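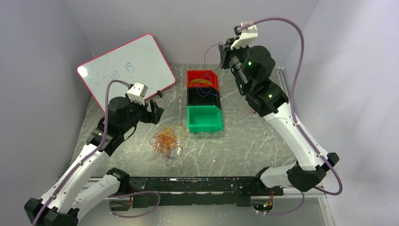

Cubetas Oston y gomas elásticas finas, se venden juntas o por separado. Es el lote que más nos piden para mesa de trabajo, cajón de oficina, mostrador, puesto de preparar pedidos. Las gomas las servimos a granel y a granel quiere decir así, un montón enredado encima de la mesa en cuanto abres la bolsa, y por eso casi todo el mundo acaba pidiendo también cubetas. En fila hasta que hacen falta, como las que hay ahí junto a las gomas, y luego se saca una y se llena. Poco más. Abajo van referencias, uso, envío y lo de las devoluciones, que lo preguntáis mucho.

Marca Nastar las cubetas, marca Trornen las gomas. Las dos las distribuye Orellana, con almacén propio. Lo que sale en la ficha está en estantería salvo que ponga "bajo pedido".

CUBETA OSTON PEQUEÑA
Ref. 1061
Plástico. Rectangular, abierta por arriba, sin tapa. Apilable una dentro de otra cuando está vacía. Altura 7 cm. Fondo liso, sin rejilla, sin agujeros, así que las piezas pequeñas no se cuelan. El borde va vuelto hacia fuera y se coge bien con dos dedos.
Colores: verde, rojo, azul. El color se elige en el pedido. Si no se elige, mandamos el que haya.
No lleva tapa y no hay tapa compatible, no insistáis. Lo hemos pedido a fábrica varias veces y siguen sin hacerla.
No apta para alimentos. Para clips, gomas, chinchetas, tornillería ligera, bridas, botones, bolígrafos no porque sobresalen y vuelcan la cubeta si está medio vacía.

GOMAS TRORNEN FINAS
Ref. 1221
Bolsa de 100 gramos. Color naranja. Sección fina, para fajos de papel, sobres, tarjetas, bolsitas, cables recogidos. Para cajas no, para eso está la ancha, que va en otra ficha.
Contienen látex. Quien tenga alergia que no las pida, hay una versión sintética bajo pedido, preguntar.
No se sirven contadas. Se sirven a peso. En una bolsa entran las que entran y alguna sale más larga que las otras, es normal en granel.

LOTE ORDEN DE MESA
Una bolsa de gomas y una cubeta pequeña. Sale mejor de precio que por separado. Color de cubeta a elegir igual. El descuento se aplica solo en el carrito, no hace falta código. Si no sale, vaciar el carrito y volver a meterlo como lote y no como artículos sueltos, que es lo que suele pasar.

Cómo se usa, resumido

Abrir la bolsa de gomas por una esquina y volcar en la mesa, sin miedo. Separar un poco el nudo con los dedos antes de echarlas a la cubeta. Si se meten de golpe tal cual vienen salen todas enganchadas cada vez que tiras de una, y al tercer día estás harto.

Puñados pequeños. Mejor dos cubetas a media altura que una hasta arriba. La goma que asoma por el borde se seca antes y acaba en el suelo.

Las rotas fuera en el momento. Una goma partida dentro del montón se lía con las demás y no hay quien la saque.

Dejar sitio alrededor. La cubeta es ligera, y si está pegada a la pared o metida debajo de algo la acabas arrastrando con la muñeca. En el centro de la mesa o un poco al fondo es donde menos estorba mientras se trabaja. 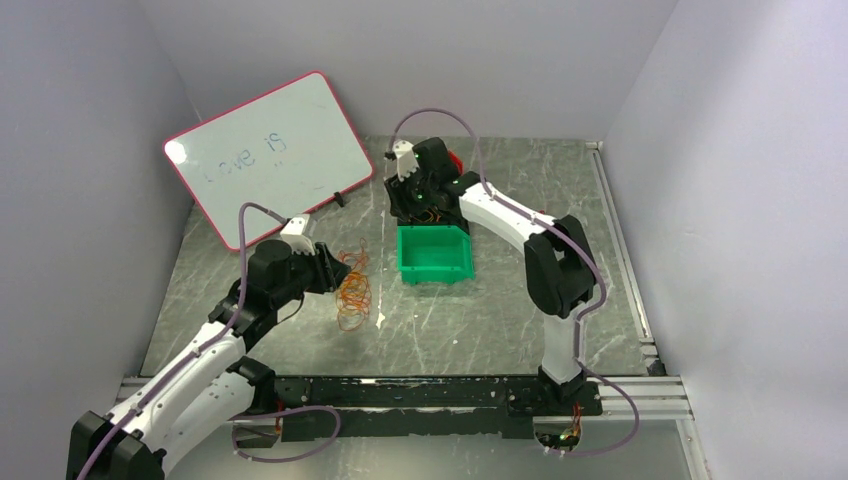

Cubeta pequeña en verde, con gomas finas naranjas sueltas sobre la mesa.

El verde es el que recomendamos con la goma naranja, por una tontería, se ve enseguida lo que queda dentro. Con la roja cuesta más, sobre todo con luz mala. Con la azul bien tambien.

Sobre superficies oscuras o muy veteadas la goma fina se pierde de vista menos de lo que parece, el naranja es bastante chillón. En mesa gris tipo mármol se distinguen perfectamente, aunque sean finas.

Limpieza de la cubeta: agua templada, jabón, trapo. Lavavajillas no. Alcohol tampoco, que pone el plástico mate y luego vienen las reclamaciones. Si ha tenido etiquetas pegadas, quitar el pegamento con aceite de cocina y después jabón.

Etiquetado: las cubetas no traen portaetiquetas. Cinta de pintor y rotulador, o etiqueta adhesiva en el frente corto. En el frente largo también cabe, pero al apilar se roza y se levanta por las esquinas.

Conservación de las gomas: a la sombra y sin calor. El sol directo las estropea en una temporada, se ponen pegajosas y luego quebradizas. La bolsa empezada, cerrada y en un cajón. Lo que haya en la cubeta, para gastar pronto. No guardar al lado de un radiador ni encima de aparatos que den calor. Hay quien las guarda en la nevera, no hace falta.

Talco: un poco, una pizca, si se pegan entre ellas en verano. Agitar en la bolsa y listo. No echar talco si las vais a usar con papel fotográfico o con tela oscura, deja marca.

Lo que no hacen

Las gomas finas no aguantan peso. Se pide mucho para cerrar bolsas de pienso, de legumbre grande y cosas así y revientan. Pedid la ancha.

La cubeta no es de archivo, no entra un folio ni doblado por la mitad. Para folios está la bandeja, ficha aparte.

Apiladas llenas no. Se apilan vacías, una dentro de otra. Llenas se hunde la de arriba en la de abajo y aplasta lo que haya. Lo pone en el fondo de la cubeta en letra pequeña, pero lo repetimos porque siguen llegando correos.

Pedidos y envío

Pedido mínimo no hay. Envío el mismo día si entra antes de las doce, si no al siguiente laborable. Los jueves el camión pasa antes y lo que entre a última hora de la mañana ya no sale. Península e islas, las islas tardan más, el plazo lo da el transportista y no nosotros.

Las cubetas van apiladas y flejadas dentro de la caja. Si llega alguna con el borde blanqueado es del apriete, se le va un poco con agua caliente. Si llega rajada, foto y correo y se manda otra. No hay que devolver la rota.

Las gomas viajan en su bolsa cerrada. Bolsa abierta no se admite en devolución, lo sentimos, es género a peso.

Cambios de color en las cubetas sí, sin usar y sin etiquetas pegadas. El porte de vuelta lo paga el cliente salvo error nuestro.

Factura: se descarga desde la cuenta. Si necesitáis que ponga un número de pedido interno hay que escribirlo en observaciones ANTES de pagar, luego el programa no deja tocarla.

Compras para centros y talleres: precio por caja completa, pedir presupuesto por correo con la referencia y el color. Decid también si queréis los colores mezclados, por defecto la caja completa va de un solo color. La atención de estos pedidos la lleva Hannelore Rainer, suele contestar por la mañana.

Existencias ahora mismo
Verde: hay.
Azul: hay, quedan pocas.
Roja: hay.
Gomas finas naranja: hay.
Gomas finas sintéticas: bajo pedido.
Lote orden de mesa: hay en verde y rojo, en azul hasta que se acaben las sueltas.

Nota sobre la referencia 1061. La de la temporada pasada era un poco más baja y no encaja bien con la de ahora al apilarlas, queda floja. Si ya teníais de las viejas y queréis completar, escribid antes, que puede quedar alguna suelta en almacen. No va en la web.

Comentarios

maribel_papeleria
Pedí el lote en verde y bien, llegó al día siguiente. Las gomas vienen muy liadas, eso sí, me tiré un rato separándolas. La cubeta perfecta para el mostrador.

Tono R.
¿La cubeta azul es azul marino o azul claro? En la ficha no lo pone.

Orellana (tienda)
Hola Tono, azul medio tirando a oscuro. Lo añadimos a la ficha en cuanto podamos.

cosicasdelola
Yo las uso para botones y van genial!! El fondo liso se agradece un montón porque los botones pequeñitos (los de camisa de bebé) se me colaban en las de rejilla que tenía antes. He pedido otras dos en rojo. Una pega, que no tengan tapa, con gatos en casa ya os podéis imaginar...

J. Peralta
Las gomas se rompen al cerrar bolsas de pienso. Mala calidad.

Orellana (tienda)
Buenas. Para bolsas de pienso hace falta la ancha, lo indicamos en "Lo que no hacen". Escríbanos y vemos si le podemos hacer el cambio si le queda alguna bolsa sin abrir.

nuria_taller
Confirmo lo del talco. Una pizca y dejan de pegarse, el verano pasado acabé tirando media bolsa por no saberlo.

Tono R.
Gracias por la respuesta. Al final las he pedido verdes.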